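Breakfast Room Attendant, Part Time
Urkudau Guest House
Posted June 2020

Urkudau Guest House is hiring two part-time attendants for the upstairs breakfast room. The work is setting tables, plating and serving breakfast, clearing, and putting the room back in order for the afternoon. It is a morning job. You will be finished before lunch on most days.

About the house

Urkudau is a small guest house with its own kitchen and bakery counter on the ground floor. Breakfast is served upstairs. Bread and buns come up from the bakery in covered trays, and coffee is made at the station next to the door. We serve guests of the house and a small number of outside parties who book ahead. The same room is rented as a work and meeting room in the afternoon under the name Zoltora, so the changeover between breakfast and afternoon use is a large part of the job.

What you will do

Set the long table and the smaller side tables before service. Each place gets a plate, a cup and saucer, a knife, a spoon and a folded napkin.
Bring buns, bread, butter and jam up from the kitchen and plate them to order.
Handle all bread with tongs. Bare hands are not used for serving at any point.
Refill coffee, tea, milk and water.
Clear plates as guests finish and take them down in the gray tubs.
Change the water in the flower vases and trim the stems. Flowers are delivered twice a week.
Wipe down the tables, sweep, and check the floor under the chairs.
Move chairs into place for the afternoon booking.
Write down any chipped plates or stained linens in the book by the dish shelf.

The long table

Most of the service takes place at one long wooden table. It has a light finish that marks easily, and new staff are shown how to care for it on the first morning. Hot pots go on a trivet. Spills are wiped along the grain with a damp cloth and then a dry one. Do not use spray cleaner on it. Vases are lifted when you wipe and are never slid across the planks.
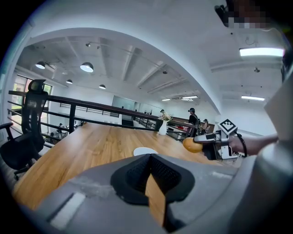
On the subject of the table, Leone adds that new attendants nearly always set the plates too close to the edge, and that they should go a full thumb's length in, with the bun plate to the left and nothing else on that side until the coffee has been poured. Tongs go back on the tray after every bun and do not get left on a guest's plate.

We follow that placement for every seating, including the outside parties. A printed card with the layout is kept in the drawer with the napkins.

Hours and pay

Shifts run from early morning until the room is reset, four or five mornings per week. The schedule is made up two weeks ahead and posted in the kitchen. The two attendants work the same hours on busy mornings and alternate on quiet ones.

Pay is $95 per shift. Tips are pooled and split evenly among the people who worked that morning. A training rate of $49 is paid for each of the two half-shift training mornings. You get breakfast on every shift you work, either before service or after it.

This is a seasonal position that runs through the end of December. We expect to keep at least one of the attendants on after that, with the same hours.

What we are looking for

You should be comfortable on your feet for several hours and able to carry a full dish tub up and down one flight of stairs. There is no elevator for staff use. You should be on time, as the first guests come in when the doors open.

Experience in a restaurant, cafe, hotel or school kitchen is useful but not required. If you have a current food handler card, bring it along. If you don't, you will need to get one within your first month, and we will pay the fee.

Enough English to take an order and answer questions about ingredients is needed. Guests ask often about nuts, milk and eggs. There is an ingredient sheet for every item, updated whenever the bakery changes a recipe, and you will be expected to check it before giving an answer.

Health and cleaning rules

Masks are worn by all staff during service. Hands are washed on arrival, after clearing, and before touching any clean plate. Tables are cleaned between seatings and the serving tongs are changed for a clean pair at the same time. The room is set for fewer guests than usual at present, and places are not to be added without asking the manager on duty.

If you are sick, call in and stay home. You will not lose your place on the schedule for it.

Clothing

Plain dark pants and closed shoes with a good sole. We supply two aprons and wash them for you. Long hair is tied back. No rings other than a plain band, and nothing loose at the wrist while serving.

How to apply

Write a short note with your name, a phone number, the mornings you can work, and any kitchen or serving jobs you have had. One page is plenty. Drop it at the front desk in an envelope marked Breakfast Room, or mail it to:

Urkudau Guest House
Breakfast Room
416 Sumari Street

Please give us one person we can call who has worked with you. It does not have to be a supervisor.

We will call applicants to set up a visit. The visit takes 44 minutes by our last few rounds of hiring, and includes a short talk, a look at the kitchen and stairs, and setting one end of the long table from the layout card. You will be paid for the training mornings only, but coffee and a bun are on us when you come in.

The positions stay open until both are filled. Applications for weekday mornings only are fine. Please say so in your note.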